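Keeping the Old Gripper Honest: An Afternoon with Macarena Peñalver

I got to the Vudstead workshop a good half hour early, and Macarena Peñalver was already under the bench looking for a screw. "Come in, mind the cable," she said, and that was more or less the tone for the rest of the afternoon.

Macarena looks after one robot arm. Just the one! She used to look after a whole row of packing machines at Sedix, and she says she sleeps better now. The arm sits at a table full of odds and ends, picking things up and putting them down for most of the day, and her job is to make sure the hand at the end of it is fit to do that.

I asked her what goes wrong most often, expecting something about software.

"Fingers," she said. "Always the fingers. The motors are fine, the cables are fine if you route them right. But the fingers touch everything, so the fingers get chewed up."

The ones she runs are black molded pieces, ribbed, and she keeps spares in a cookie tin. Her colleague Iker Olmedo logs the hours on each set, and she aims to look them over every 200 hours. "Aims to," she repeated, laughing. "Iker would like me to say every 200 hours exactly. Iker isn't here."

So how does she decide when one is done? I'd assumed there was a gauge for it. There is, and she owns one, but mostly she goes by thumb. She runs it down the gripping face with the power off and feels for a lip or a soft spot. Scuffs don't bother her at all. A crack that runs in from the edge does — she marks the end of it with a paint pen, and if it's past the mark at the next check, the finger comes off.

"People want to swap things too early," she told me. "You put on a new finger, now you have to line it up again, now all your closing positions are a hair off. I'd take a scruffy finger I know over a pretty one I met this morning."

The lining up is the part she clearly enjoys. She brings the fingers together slowly on a strip of paper and tugs it. If it slides out on one side and sticks on the other, she loosens the mounting screws, nudges, and tries again. Four goes is normal, she says. Her record for a bad day is a lot worse and she wouldn't give me the number.

After that comes what she calls the awkward test, where the hand gets something thin with a wide top and has to hang on to it. I got to watch the orange stand take its turn, stem down between the lower jaws and the upper finger on the rim of the disc.

"Look at the tilt," she said, pointing with her pen. "A little is okay. I want it to lean the same way each time, that's all I ask of it."
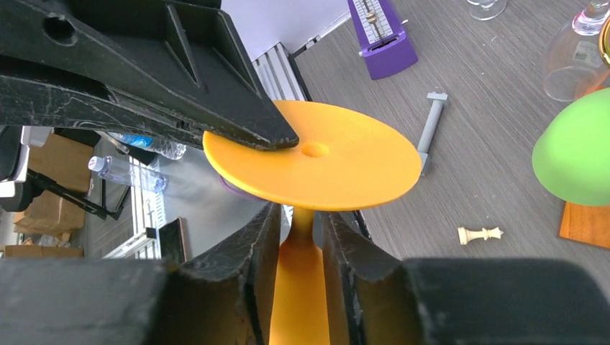
What she'd do differently

I finished by asking what she'd change if she were setting the whole thing up again. She thought about it for so long that I started packing up my notebook.

"Screws," she said finally. "I'd use one size of screw on the whole hand. There are three sizes on there and two of them look the same until you've stripped one." She'd also have started writing on the spares from day one, with the date and which side they came off. The early ones in the tin are a mystery to her now, and she can't bring herself to throw them out.

We found the missing screw on my way out, by the way. It was in her shirt pocket.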